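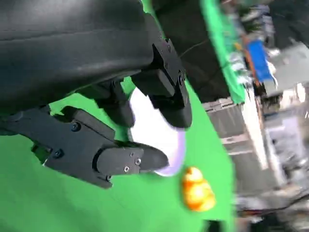

Gripper at work on the green surface at the Matevex open day, with a white piece at its fingers and a small orange-yellow toy close by.

Robots, toys and free lemonade: my afternoon at Matevex

Posted 25/06/2024

I've driven past the Matevex building on Rullier Road more times than I can count and I always figured they made gaskets. Well, they don't! They build picking systems, the kind that take a thing out of one place and set it down in another, and on Saturday they opened the doors to anybody who wanted to come look. I went mostly for my nephew Theo, who is nine and has opinions about robots. I ended up staying longer than he wanted to.

You sign in at a folding table, you get a sticker with your first name on it, and then you're pretty much free to wander. By the time we left, the sign-in sheet had 113 names on it (the woman at the table told me, and she sounded pleased). Last year's open day was rained on and got a lot less than that. There were plenty of families, a few people in work shirts from the Bovanero packing plant across the tracks, and a couple of retired guys who asked better questions than I did.

The part everyone crowded around was the sorting demo. You've got a bright green work surface with small things on it, toys and soft odds and ends mostly, and a black two-finger gripper that goes after them. The fingers are jointed, so they fold in toward each other kind of like a crab. I expected it to be fast. It was slower than I would be, at least when it was choosing what to go for, and then the last bit happened so quickly that I missed it the first couple of times. Theo told me I was looking at the wrong end. He was right, the trick is to watch the tips.

Mercy Mabula was running the demo, and she was great with the kids. She let them call out which toy they wanted it to go for next, and she'd punch it in on a laptop. When it missed one (it did miss some) a big groan went up from the front row, and she just waited and let it try again. I asked her if she minded it missing in front of people.

"I'd worry more if you never saw it miss," she told me. "Soft stuff is hard. It squashes, it rolls away, it looks different every time you put it down. A steel bolt always looks like a steel bolt."

I asked why toys, of all things, and she said they're cheap, they come in funny shapes, and kids know what they are. The real jobs are less cute. Matevex has a test line going for Liapis, the mail-order craft supply people, where the robot has to sort returned goods back into bins. That means sponges, foam shapes, bags of pompoms, rolls of ribbon that have come undone. In a good shift it gets through 340 items without a person stepping in, and Mercy would like that number to be a lot higher before anybody calls it finished.

She also showed us how they keep score. There's a sheet taped up next to the station where they write down every run, with a column for grabs that held and a column for what went wrong. I liked the second column best. "Slid out." "Got two." "Went for shadow." Somebody had written "embarrassing" next to one and then crossed it out. Their best day on the toy set so far was 98 good grabs in a row, back in the spring, and she said the whole crew quit early and went out for tacos.

After that we got the walk-around. It's a long, crowded room with benches along the walls, cables everywhere, and equipment in every spot you could fit equipment. They ask you to stay behind the tape, and I did, mostly. One of the technicians had a spare gripper lying on a bench, not hooked up to anything, and he let people move the fingers by hand. It's stiffer than you'd think! He showed us the little screws at the joints and said they check them every morning before anything gets switched on, and that if one works loose you hear it before you see it. Theo asked whether it could pinch your finger off. The technician said no, but it would sure make you say something your mom wouldn't like, and that got the biggest laugh of the afternoon.

I do want to mention the jobs thing, because one of the men from Bovanero brought it up and I thought it was fair of him to ask. He wanted to know what happens to the people who do the sorting now. Mercy didn't duck it. She said she can only speak for the Liapis line, and there the people who used to sort returns have moved over to checking and repacking, and two of them come by Matevex every other week to tell the engineers what the robot is getting wrong. He said okay, but that's one place and it's early. She agreed with him. They were still talking when I went to get a drink, and I saw him writing down her email later, so I guess it wasn't the end of it.

Speaking of drinks, the lemonade was free and so were the cookies, and there was a coloring table for the really little ones. If I had one complaint it'd be the parking. The lot is small, the overflow was the gravel strip behind the building, and if you had a stroller you were in for a bumpy ride. It also got warm in the demo area once everybody packed in. They had a fan going by the door but it didn't reach the front row, and the front row is where you want to be.

The kids' contest was at three. They got to put the toys down on the green in any arrangement they liked and try to stump the robot, seven kids to a round. One girl piled everything in a heap, which I thought was pretty smart. Theo went the other way and set his out in a line with barely any space between them, so the fingers would have trouble getting down in there. He got a second-place ribbon and he has been explaining his strategy to the entire family ever since. His mother has asked me to stop bringing it up.

Mercy told me they wrote down a few of the kids' layouts to use for practice runs, so some of those mean little arrangements are going to be part of somebody's work week. Theo wanted to know if his was one of them. She said his was first on the list, and I don't know if that was true but he stood about a foot taller walking back to the car.

If you missed it, there's another one coming in July, on a weekday evening this time so folks who work Saturdays can make it. Matevex hasn't set the day yet. They'll put it on the board at the Rullier Road library and on the sign out front. It's free, you don't need to sign up ahead, and kids under twelve have to come with a grown-up. Wear closed shoes, they do check at the door, and a boy ahead of us had to go back to the car for his sneakers.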